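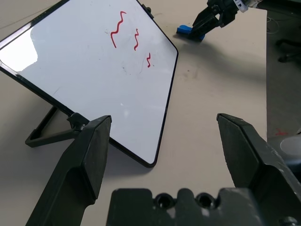
Whiteboard with red marker lines, Fillwood room

Fillwood Adult Learning Project
Progress report to the Kuo Fund
Period ending 06/11/2021

Evening classes in reading and basic math ran at both sites this period. Enrollment stands at 14 learners in Dundport and a smaller group in Muturness, where the bus schedule changed and two people moved to the morning session.

Teaching hours delivered: 736. This is slightly under plan. The Muturness room was closed for 3 evenings for heating repairs, and we will make up those hours in July.

Four learners took the county reading test and 3 passed. The other has signed up to take it again.

Spending is within budget except for printing, which went over after we replaced the old workbooks. We ask to move the unspent travel money to cover it. A revised budget sheet is attached.

Still open: the lease in Dundport has to be renewed, and the landlord has not sent new terms. We also need a second math tutor for the late class. The post has been advertised twice, with one application so far.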